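Teleoperators wanted for tabletop data collection (November start)

Posted in November by Fereshteh Farahani
Filed under: Openings / Robotics / Hourly

Plumitden is hiring people to drive a pair of small robot arms by hand, again and again, so that a learning system has something to copy. The work is on site at our Taredstead building. It pays by the hour, it's part time, and you don't need a degree or any background in robotics.

I run the collection room and I wrote this ad myself, after the last version brought in a lot of applicants who thought they were coming to invent the future. Some of them lasted two shifts. So please read the whole thing before you write to me.

What we're doing

We have a task family called Jalali, which covers moving dishes between trays on a table. The theory is that if you show a model enough good attempts by enough different people, it will pick up the general skill and cope with dishes it has never met. I have my doubts. I've watched a policy trained on very tidy data reach with total confidence for a spot where a plate used to be. The people upstairs believe more data will fix that. My own view is that better and messier data might fix some of it, and that's the reason I want operators who pay attention over operators who are fast.

Each example is called an episode. You reset the table, start the recording, do the task, stop the recording, and mark it good or bad. Our target for Jalali is 300 accepted episodes per setup. A setup is one arrangement of trays and dishes at one station, and there are 37 of them on the list right now. You won't do them all. You will do more of each than you would like.

A normal shift

Shifts start at 9 in the morning or at 1 in the afternoon. You'll work at one station with one other operator, and you trade places: one drives, one resets and keeps the log. We stop for a break every hour whether or not you feel tired, and your hands will thank you by the second week.

Driving means holding the leader arms while the follower arms copy your movements at the table. Most people can pick up a plate on their first day. Doing it without scraping, hesitating, or dragging the tray along takes longer. Thin rims are the hard part. The grippers have no sense of touch worth mentioning, so you learn to judge the grip by eye, and your eye will be wrong often enough to annoy you.

Resetting sounds like the easy half, and it's where most of our bad data comes from. People put the plate back in the same place every time. They line up the trays. They get into a rhythm, and after a while we have 300 copies of a single episode. I throw those out, and I don't enjoy it.

What I'm looking for

You can sit or stand at a table for a half-day shift and still be careful at the end of it.

You'll mark your own failed attempts as failed. This matters more to me than anything else on the page. At a previous employer I saw acceptance rates so high that they couldn't possibly be true, and later they weren't.

You can write a plain sentence in a log. "Plate slipped at the rim, second try worked" is perfect. "Some issues" is useless.

You have steady use of both hands. We can adjust the height of the station and the leader arms, so if you're unsure whether the rig would suit you, ask me and come try it.

Game players, sewers, line cooks and dental assistants have all done well here. So have people with no obvious reason to be good at it. Please don't send me a paragraph on your passion for artificial intelligence.

About the tableware

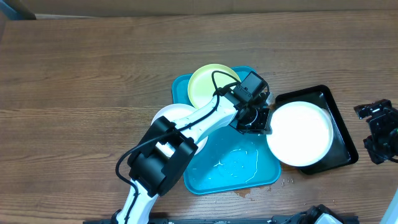

Setups vary on purpose. Plate size, color, and which tray a plate starts in all change from one setup to the next, and the setup sheet tells you how far you may move things before it counts as a different one. If a sheet makes no sense, say so. I've written a few bad ones. The recording software is called Bretero, and it was clearly designed by someone who never had to use it for a whole afternoon. We'll teach you the workarounds.

What I won't promise

I can't promise this turns into an engineering job. One operator has moved over to the software side, and she was already studying for it. I can't promise that a robot will clear anyone's dinner table on the strength of your work, either. You'll be told which setups were used in training and how the resulting model did, including when it did badly. I had to argue for that, and it's in the offer letter.

The contract runs 7 weeks, with a possible extension that depends on results I don't control. Training days are paid at the full rate. So are rejected episodes. There is no bonus for episode count and there won't be one while I'm in charge of the room.

How to apply

Send a short note to the Plumitden front desk, marked for Fereshteh Farahani, with the shift you prefer and the earliest date you could start. Add a few lines on some repetitive thing you've done for a long time and what went wrong with it. A resume is fine but optional. We have 9 places, split across the two shifts.

If your note looks promising, you'll be invited for a paid trial of two hours: a little instruction, then driving, then resetting for someone else. Wear short or close-fitting sleeves and leave your rings and bracelets at home. You'll hear from me either way within a week of the trial.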